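Fahy Furniture Finish Records
Data card, version 2, updated 8/31/23

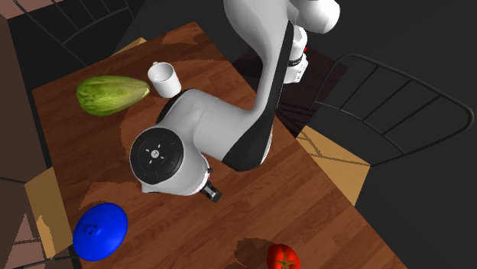
Rendered table surface, reddish-brown wood grain.

Summary
Fahy is a table of color and gloss readings taken from finished wooden furniture. It holds 406 records covering 164 pieces, mostly dining tables and desks. Each record is one reading position on one piece. The data was compiled by Úna Madigan and Arif Samarakoon for use in matching repair finishes to aged surfaces.

Files
readings.csv – one row per reading position
pieces.csv – one row per piece, with species, finish type and approximate age
codes.txt – key to the short codes used in both tables

Main fields
piece_id: joins readings.csv to pieces.csv
position: C (center), E (edge), U (underside)
L, a, b: CIELAB values, D65 illuminant, 10 degree observer
gloss60: gloss units at 60 degrees, measured along the grain
finish: oil, wax, shellac, lacquer, varnish or unknown
species_conf: 1 (owner's word only) to 3 (end grain checked with a hand lens)

Collection
Pieces were read at two repair shops, Nasolard and Clodport. Surfaces were dusted with a dry cloth and left alone otherwise. The color value at each position is the mean of three readings without moving the instrument more than an inch. Underside readings were taken only where the underside carried the same finish as the top.

Known problems
Species is blank for 38 pieces. Do not fill these from color – stained beech and cherry overlap heavily in a and b.
Clodport gloss values before April were taken across the grain. They are flagged with gloss_dir = X and should be left out of any comparison between shops.
Age is given in decades and often comes from family memory. Treat it as a rank.
Dark shellac is overrepresented. Oil finishes on ash are almost absent.

Changes from version 1
Duplicate piece IDs from Clodport merged. Kieran Tapley rechecked the finish codes against the job sheets. The column "shade" was dropped; it mixed stain names with descriptions and could not be mapped to anything.

License and contact
Free to use and share with credit to the Fahy records. Corrections go to Fionnuala Noonan at the Nasolard shop. Include the piece_id and the position code.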